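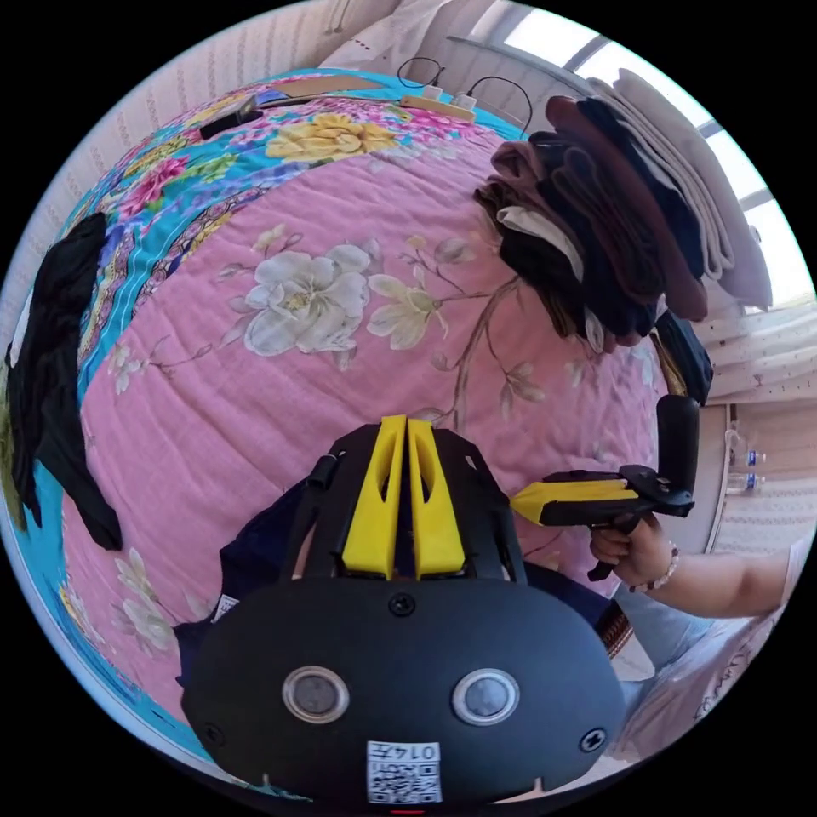 Warm nights in June, is my station wrong or is it the climate?

Posted by Sointu Mustonen

Hello all. I keep a small weather station at my house in Kevitz, and I want to compare my own numbers with the long records. My station is a Zutex and I have 603 days of data from it. The official station is at the Honkanen airfield, 212 meters higher than my house.

In June my night minimums were clearly warmer than those at the airfield, almost every night. My neighbor says this proves the warming is faster here in the valley. I am not sure that he can say so. The sensor is on the north wall, in the shade, near a paved yard. Can I use my data to say something about climate change, or is it too short? And how should I correct for the difference in height?

Jonatan Blomqvist
Jul 28, 2023

Your data is too short for a trend. For climate one normally uses thirty years, and even then you must be careful if the station was moved or the sensor was changed. You can still compare your station with the airfield night by night, and that is useful to know your own place.

For the height: many people take 6.5 degrees Celsius for each 1,000 meters, so with 212 meters you get a little less than 1.4 degrees. But this is an average for the free air. On clear, calm nights cold air sinks and the valley can be colder than the hill, so the correction can even have the wrong sign. I would not correct the night values at all. Write both numbers next to each other, together with cloud and wind.

What I would change first is the wall. A wall and a paved yard take up heat during the day and give it back at night, and this makes your minimum too high. Put the sensor in a ventilated shield over grass, between 1.25 and 2 meters above the ground, and well away from the house. Let the old sensor stay on the wall for some months, so that you can see how big the difference is.

Vundent

it's the wall. mine was 2 degrees too warm until I moved it to a post in the garden. your neighbor may be right about warming in general but he can't get it from this

Sointu Mustonen

Thank you both. I have a second sensor in a drawer, so I will put that one on the grass behind the shed and leave the first where it is. I will write again when I have a full winter from both.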